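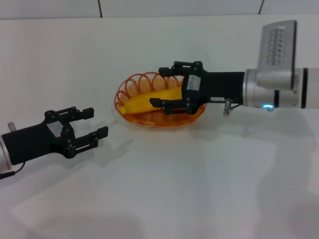
Baskets for bread, and other things I got wrong about rye
Speaker notes, Fendbridge Bakers' Evening, Wed 15 May

Opening

Hello everyone, thank you for coming out! Wait for the back row to find seats. Ask who baked this week. Ask who baked rye this week (fewer hands, that's fine, that's why I'm standing up here).

I'm Hafþór Bjarnason. Say the name slowly, twice, then let people call me whatever they like. I grew up eating dark rye with butter so thick you left tooth marks in it, and I didn't bake a loaf of my own until I was well into my thirties. The first one could have held a door open. I ate it anyway, all of it, over a week, with soup.

Tonight is for people who make decent wheat bread and get a brick every time they try rye. I love this stuff and I will run over time if you let me, so somebody please wave at me when there are 10 minutes left.

Rye is a different animal

Start with the dough in the bowl. Pass it around. Let people poke it with a wet finger.

Wheat dough pulls back when you stretch it. Rye just sits there like clay, and the first instinct is to add flour. Don't! Tell the story of the November loaf: I kept adding flour until it felt like wheat dough, and when I cut it there was a wet stripe along the bottom and a cave under the crust.

The gluten in rye doesn't build the stretchy web we're used to. What holds the loaf up is mostly starch and these gummy fibers that drink an amazing amount of water. So kneading for ages gets you nothing except a sore arm. Mix until there are no dry patches and stop.

Pause here for questions, there are always some about kneading.

The starter

Mine is called Mamo. It lives in a jar at the back of my fridge and it has survived two moves and a power cut. Hold up jar. (Loosen the lid first this time.)

Points to hit:
Rye needs the sourness. Acid slows down the enzymes that turn the starch to goo while the loaf is heating up. A rye made with only packaged yeast can be perfectly tasty, but a high-rye loaf with a good sour behind it slices so much better.
Feed it warm the night before and use it when it smells like yogurt and green apples. If it smells like nail polish it's hungry, so feed it again and wait.
Coarse flour is fine for the starter. I use up the ends of bags.

Somebody will ask if they can have a piece of Mamo. Yes! Little jars on the side table, take one, please bring the jar back next time.

Water, and being brave with it

This is the part I get most excited about, so slow down.

My big batch for the street party used 2000 grams of flour, and I held back on the water out of plain nerves. Dry, crumbly, gone stale by the next afternoon. The following month I let the dough be as wet as it wanted, scooped it into the tins with a spatula and smoothed the top with a wet hand. Best bread I've made! It looked like mortar going in and I nearly threw it out.

Use tins for anything that's mostly rye. Save the free-standing round for half wheat or more, and flour the proofing basket with rye or rice flour, more than feels sensible.

Look for the cracks. You dust the top with flour, and when small cracks open through the flour it's ready for the oven. Don't wait for it to double, it probably won't.

Baking and the terrible wait

Hot oven at the start, then turn it down and leave it in longer than you think. I check the middle with a probe and take mine out at 98 Celsius, a bit lower is okay for lighter loaves.

Then wrap it in a cloth and leave it a full day. I know. I know! The kitchen smells incredible and you have butter out. But the crumb is still setting, and if you cut it early you'll have paste on the knife and blame the recipe.

Cut the two loaves here. Yesterday's first, then this afternoon's, so people can see the knife. Pass both around with the salted butter, caraway one on the left for anyone avoiding seeds.

Before people leave

Recipe sheets by the door, weights in grams on the front, cups on the back.
Remind them about the jars.
Borrowed tins go back in the tall cupboard, washed by hand, no dishwasher.
If there's time, do the pumpernickel question from last session: yes, it really can bake overnight in a very low oven, with a lid on tight, and I'll happily stay and talk about that with anyone who wants to.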